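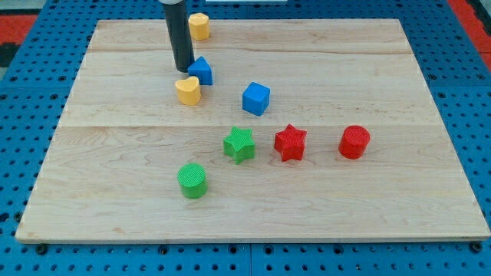 Hola a todos. Llevo unos meses montando con mis alumnos de segundo una celda pequeña para prácticas de manipulación, y me he metido yo sola en el lío de escribir las normas de uso, que hasta ahora eran cuatro frases en una hoja pegada a la puerta. El brazo trabaja sobre una mesa perforada azul con un tablero de madera clara encima, y los alumnos le van poniendo bloquecitos de espuma (estrellas, cilindros, un corazón, un cubo...) para que los empuje de un sitio a otro. La herramienta es un tubo negro, liso y estrecho, que pasa muy cerca de la madera. Y de ahí viene mi duda: ¿qué reglas ponéis vosotros para recolocar las piezas entre un ensayo y otro?

Unos compañeros me dicen que con bajar la velocidad basta, porque la espuma no hace daño a nadie y el tubo no tiene filo. Otros quieren parada completa cada vez que alguien mete la mano, y eso, con grupos de 14 personas y clases que se nos quedan cortas, nos deja la práctica en casi nada. He leído el manual de arriba abajo y me habla de «evaluación de riesgos de la aplicación», pero no me dice por dónde empezar. Tampoco sé si tengo que exigir que el tablero vaya fijado o si vale con que pese. Agradezco mucho cualquier experiencia, aunque sea de un taller que no se parezca en nada al mío, y perdonad el rollo.
Palesa Coetzee
2024-03-11

Arnulfo Henao
Hola, Palesa, y bienvenida. No pidas perdón por el rollo, que los míos son peores y aquí ya me conocen.

Empiezo por lo que más me preocupa, que es eso de que «la espuma no hace daño». La evaluación se hace de la aplicación completa: el brazo, la herramienta, la pieza, la mesa y la gente que anda cerca. La pieza es lo de menos en tu caso. Lo que yo miraría con cariño es el hueco entre la punta del tubo y el tablero, porque ahí cabe un dedo, y una superficie pequeña que aprieta contra una grande y dura es justo el tipo de contacto que hay que evitar. Si el brazo está hecho para trabajar cerca de personas, estupendo, pero esa etiqueta no te resuelve la herramienta que le has puesto tú. Échale un vistazo a la ISO 10218, en sus dos partes, y a la ISO/TS 15066, que trata de la colaboración y distingue entre contacto cuasiestático (la mano atrapada) y transitorio (el golpe del que te puedes apartar). Leídas con calma se entienden bastante bien, te lo prometo.

En el taller de Rercombe, donde doy clase desde hace años, lo dejamos escrito más o menos así, y lo copio tal cual de nuestra hoja:

Antes de tocar una pieza, el brazo sube a la posición de reposo y queda en parada. El alumno lo comprueba mirando el brazo, no la pantalla.
Recoloca una sola persona. El resto se queda detrás de la línea.
Quien mete la mano es quien da la orden de reanudar, y lo dice en voz alta.
La seta de emergencia está al alcance de otro compañero, que no hace ninguna otra cosa mientras tanto.
Todo cambio de herramienta o de altura de trabajo obliga a revisar la evaluación.

En cuanto al tiempo, te entiendo muy bien, pero cronometramos la maniobra y se nos iban unos 15 segundos por ensayo. Lo que de verdad se comía la clase era discutir dónde iba cada bloque — eso lo arreglamos con una plantilla de papel y se acabaron las peleas.

Y el tablero, fijado siempre. Si se mueve, la altura que programaste deja de ser la que crees. Ya que tienes mesa perforada, aprovéchala, y apunta el apriete de los tornillos en la revisión mensual. Nosotros la hacíamos solo en junio, al cerrar el curso, y era muy poco.

Un abrazo, y cuéntanos cómo queda la hoja.

Wayne Furnival
Yo la bajo a 100 mm/s y listo. Con espuma nunca he tenido problemas.

Keabetswe Mkhize
Con todo el cariño, Wayne, a mí esa respuesta me da un poco de susto para un aula. Una velocidad reducida ayuda muchísimo, pero en un atrapamiento lo que cuenta es cuánto aprieta el brazo y si se puede sacar la mano, y para eso hay que limitar la fuerza y comprobarla midiendo en tu propia instalación. Además, la velocidad reducida tiene que estar configurada como función de seguridad y protegida con contraseña. Si es un deslizador que cualquier alumno puede subir, yo no contaría con ella para nada.

Palesa, a lo de Arnulfo (que me parece muy completo, yo me lo voy a guardar) le añadiría una cosita: deja por escrito quién puede cambiar los programas. En Lemau tuvimos dos versiones dando vueltas, cada una con su altura de trabajo, y el susto nos lo llevamos con una goma de borrar que quedó aplastada debajo de la herramienta. Desde entonces hay un cuaderno al lado del armario, con fecha, nombre y qué se tocó. Es de papel y está lleno de manchas de café, pero se usa todos los días. Y si tienes técnico de prevención en el centro, llámalo ya, antes de terminar la hoja, que luego da mucha pereza rehacerla entera.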